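Section 5 - Setting up the sorting bin

Read this before you load anything. Takes a few minutes, saves a lot of digging later.

What you need

- one large open-topped bin, two compartments
- divider panel
- two spring clamps
- a table that doesn't wobble
- damp cloth

5.1 Placing the bin

1. Clear the tabletop. All of it, not just the middle.
2. Wipe the table and the bottom of the bin. Grit under the bin scratches wood.
3. Set the bin down with the narrow compartment at the back and the large one toward you.
4. Push on each corner. If it rocks, move it. Don't shim with folded paper, it works loose.

Note: the Miketti bench is the right height for most people. If you're using the low table from the Jitavska set, sit down for this. Bending over it gets old fast.

5.2 Divider and clamps

1. Drop the divider in from side to side. It should slope, so small things slide toward the front and don't get trapped behind.
2. Hold it there with one hand. Squeeze a clamp open with the other and set it on the side rim next to the divider.
3. Same on the other side.
4. Tug the divider, gently. If it shifts, reseat the clamps and try again.

CAUTION: Spring clamps bite. Keep fingers out from between the tips, and don't let go of the handles until the tips are sitting flat on the rim.

CAUTION: Never lift the bin by the clamps. Two hands under the rim, or empty it first.

Scratches and chipped paint on the divider are normal wear. Replace it only if its bent or the edge feels sharp. Pavithra Shetty has the spares - ask her before you order one. The Ní Chonaill panels look the same but come up short.

5.3 Loading

1. Leave the back compartment empty for now. That's for things you've decided on.
2. Everything unsorted goes in the front.
3. Bottles first, standing up, against a side wall. Check the cap.
4. Long things next, tools and so on. Lean them near the bottles.
5. Blocks, cubes and other solid bits after that, wherever they sit without rolling.
6. Sunglasses and anything else that scratches go in last, on the bottom of the bin with nothing on top. Fold the arms if they'll fold.
7. Cables - loop them loosely. No tight knots, no winding around other items.

Note: do not fill above the divider. If you can't see the bottom of the bin anywhere, it's too full. Take some out and do two rounds.

CAUTION: No open liquids, no blades, no loose batteries. If you find one, set it aside and tell Gopinath Rai.

5.4 Sorting

1. Work from one side to the other. Doesn't matter which, just dont switch halfway.
2. Pick up one item, decide, put it in the back compartment or leave it.
3. When the back is half full, stop and move those items to their shelf.
4. Anything you can't name goes to Latifa Hegazy with a tag on it. Don't guess.

Shelf labels run to 80. Above that is the old Sornetti numbering, ignore it.

5.5 Finishing up

1. Take the clamps off before the divider. Hold the divider while you do it.
2. Shake out the bin over a trash can, wipe it, let it air dry.
3. Hang the clamps closed. Left open they lose their grip.
4. Write down what's left over on the sheet and initial it.

Spare clamps are in drawer 9. Put back what you take.
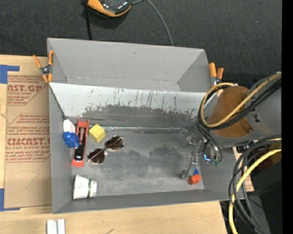 If the drawer's empty, leave a note for Balakrishnan Pillai and borrow a pair from the next bench. Section 6 covers lids and stacking.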